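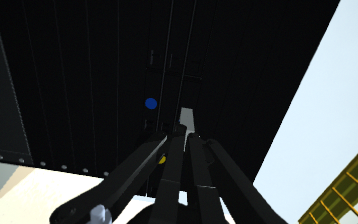 *Rendering: Zendton*

Zendton opened its office in Ponel to visitors on 1 Jun 2026. The company has 14 employees and writes software for robot cells. Most of the people who came were from small manufacturers in the area, and many of them expected to see a robot. What they got was a screen, a row of chairs and a robot arm that exists only inside a program called Tirance.

I stayed after the second demonstration and talked with the engineer who ran it. She has worked on Tirance from its first version and has given the same talk at trade shows for several years.

"People ask where the real one is," she said. "I tell them it's at the customer's plant, and it's bolted down, and they need it there."

The demonstration used a simple setup. A white arm stands on a green block at one end of a gray table. A black enclosure takes up the other end. There is a wall, a speckled floor, and a second arm farther back that takes no part in the exercise. The visitors could look at it from a fixed position next to the table or from a view close to the gripper, where the fingers take up much of the screen.

I asked her about the close view first. I had found it hard to read. With the enclosure filling the picture it was difficult to tell how far away anything was.

"It is hard," she said. "You have a big dark surface and dark fingers in front of it. If a person can't judge the distance, we shouldn't be surprised when the software has trouble too. We could make the panel bright orange and the whole thing would look better on a poster. Then somebody takes the result to a plant where the panel is black, and they've learned very little."

She said new customers often ask for cleaner scenes, with even light and no shadows. Zendton will build them, but it charges the same price and advises against it. The shadows on the tabletop in the demonstration have hard edges and lie across each other, and she left them that way on purpose.

"A shadow edge looks a lot like the edge of a thing," she said. "You want to find out on a Monday in the office if that's going to be a problem."

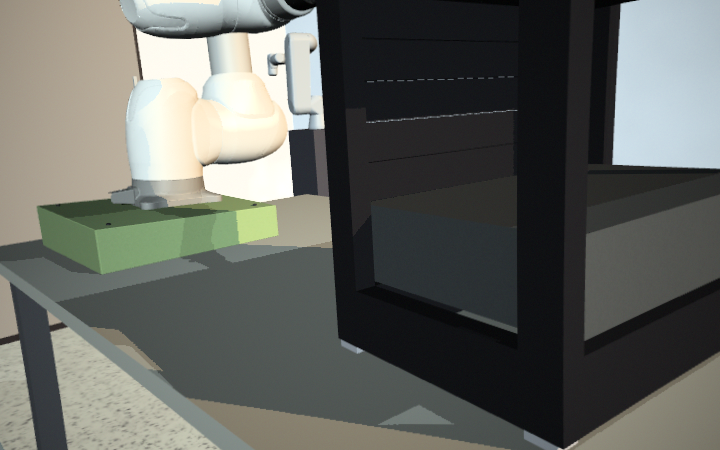 *Simulation still courtesy of Zendton / Tirance*

The exercise itself is a reach. The arm starts over the table, moves toward the enclosure, and has to get the gripper where it needs to be without touching the posts or rails. Before the open day her group had run it 1,278 times with small changes to the starting position and the lighting. Another set, for a customer named Stoica, stood at 3,565 runs and was still going on a machine down the hall.

I asked what counts as a failure.

"Contact with the frame, any contact," she said. "Also running out of time. And we count it if the arm gets there by some route that we wouldn't let a real arm take. Tirance will let you swing an elbow through a place where a person might be standing. It doesn't know about the person unless you put one in."

Stoica makes metal shelving and came to Zendton with a handling job that had been done by hand. She would not go into the details of the part. She did say that the first model of the cell took four weeks to build and that most of that time went to measuring. The drawings the plant had on file did not match what was on the floor. One support post had been moved years earlier and the drawing had never been changed.

"That was almost the whole project right there," she said. "Go over with a tape measure, come back, fix the model, go over again. People picture us writing clever code all day. I had a blister from the tape."

A man in the front row at the demonstration had asked if the software would let him skip the trial period on the real machine. Her answer to him was no, and she repeated it to me. A run in Tirance can tell you that a reach is possible and that the arm clears the frame by a given distance. It is weaker on cables and on anything soft. It also has nothing to say about what happens when a part arrives with a burr on it.

"I'd use it to choose the table position," she said. "I'd use it to choose the mount height. I would not use it to tell my boss we can start production next week."

She moved the camera back to the side of the table while we talked and let the arm sit with its gripper hanging beside the enclosure. She wanted to show me how little space there is between the fingers and the frame in that position. On the screen she could call up the distance as a number. She prefers to look at it first and guess, then check. She says she is usually too generous.

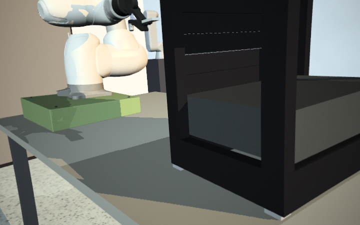
## Mount height and the green block

Several visitors asked about the block under the arm. In the model it is a separate part with its own screw holes, and the user can swap it for a taller or shorter one without touching the rest of the cell.

"It's green so I can find it," she said. "There's no standard behind it. Someone picked green in the first version and now all our customers call it the green block, including the ones who painted theirs gray."

A change in mount height affects every reach in the cell, and she recommends settling it before doing any serious number of runs. With Stoica this was done late. The early runs had to be thrown out and started over, and she said she would handle that differently now -- the height would go on the first page of the order form.

Zendton plans a second open day in September. She hopes to have two screens by then, one for each view, so that visitors can follow the gripper and the whole table at the same time. She would also like more chairs. Visitors who want their own cell shown are asked to bring measurements they have taken themselves, along with whatever drawings they have.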